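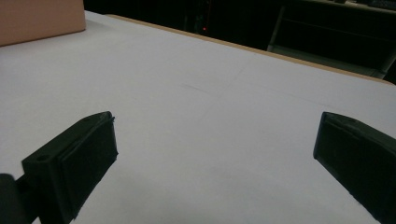
*By Lâm Cù · Jun 25, 2026 · filed under Moving, Complaints*

The new apartment in Laltville has 555 square feet, and the old one in Sultville had a good deal more than that, and this simple piece of subtraction has eaten my spring.

I should say up front that I chose this. I signed the lease in December, in a mood, after my upstairs neighbor took up the drums. A smaller place sounded like a smaller life, with fewer things to dust and a shorter walk to the bathroom at night. I pictured myself owning one good knife and a plant.

What I own is eleven years of stuff I was keeping in case. I found adapters for phones I can't remember having. I found a bag of bags. I found the warranty card for a toaster that died under a previous president, filled out neatly and never mailed.

My system, if I can call it that, was to start in the kitchen, because I thought the kitchen would be easy. You use a thing or you don't. Then I picked up the fondue set. I have made fondue once. It was fine. But the set came from my aunt, who asks about it, and who has a way of going quiet on the phone that I can feel in my knees. The fondue set came to Laltville. It lives on top of the refrigerator with its little forks, and I say good morning to it.

Books were worse. I had read all the advice about books, some of it in books I then had to get rid of. The used bookstore on Vemance Street offered me store credit, which is how I went in with four boxes and came out with two novels and a history of salt. The man at the counter turned down my entire shelf of business paperbacks without opening one. He just slid them back across to me, gently, the way you'd return a child's drawing. I put them out on the curb and they were gone by dinner, so somewhere in Sultville a person is learning to lead with purpose.

Then came selling things online, a hobby I can't recommend. I listed my desk for 100 dollars. In one evening I got 8 messages. Three asked if it was still available and then vanished when I said yes. One wanted to know if it came in blue. One offered me a kayak. A very polite woman asked for measurements, then for different measurements, then for the height of the drawers from the floor, and then wrote back to say she had decided to keep her old desk, and thank you, this had helped her think it through.

It went in the end to a student who paid the full price and carried it down the stairs with his roommate, backward, arguing the whole way about whose idea it was. I miss it a little. I'm writing this at the dining table, which is also the desk, the ironing board and, when I lose track of the mail, the filing cabinet.

The move itself was done by Huỳnh Moving, two cousins and a truck, and I have nothing wry to say about them. They were early. They wrapped the lamp better than the store did. The older cousin looked over my boxes, where I'd written "misc" on nearly every one, and asked if I'd like them sorted by room or just by misc. Fair.

So now I live here. The window in the main room looks onto a parking lot and a really excellent tree. The shower takes its time deciding. The closet is the size of a closet in a dollhouse owned by a child who isn't getting along with her parents, and I've hung my coats on the back of the bedroom door, so that it no longer closes and makes a soft whump when I try.

There's still one box I haven't opened. It's been by the front door since the first night. The label says "IMPORTANT" in my own handwriting, underlined twice, and I have no idea what's in it. I've paid my bills, renewed my license and fed myself without it for all these weeks. Every guide I read said that if you haven't opened a box by now, you should give it away unopened and never look back.

I gave it a shake yesterday. It rattles. I'm fairly sure it's the good can opener, and I'd like that back, as I've been living on things with pull tabs. I'll open it this weekend, or I'll put a cloth over it and call it a side table.

If anyone reading this is in Laltville and wants a fondue partner, please bring bread. I've got forks.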